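Dostitz Table Oil, 400 ml
Category: Home Care > Surfaces and Finishes
2 min read

Dostitz is a clear oil for bare and previously oiled indoor wood. It goes on with a cloth and needs no primer. One bottle gives two coats on a table for 6 people, with a little left over for touch-ups.

Sand the top with 140 grit, wipe off the dust, and work along the grain in thin passes. Leave it overnight before the second coat. Do not use it on painted, lacquered or glass surfaces. For those, see the Rurkix cleaner, sold separately. 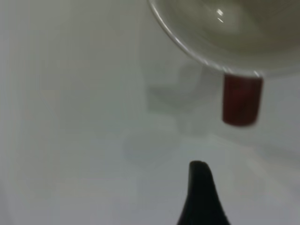
A pale bowl on a glossy gray tabletop.

Drying time depends on the room. In a cool basement, allow an extra day. Wipe off any oil still sitting on the surface after 20 minutes, or it will stay tacky. Lay used cloths flat outdoors to dry before throwing them out.

Item no. 258. Ships from the Buzatu warehouse. The cap was changed in July 2021 and now has a pour spout. Older bottles have the same contents.

Comments

Rodica Pîrvu: Used it on my oak desk. Second coat took two nights to dry, but it's fine now.

Igor Gajewski: Does the old cap fit the new bottle? I lost mine.

Silviu Ene: @Igor no, the thread is wider. I tried.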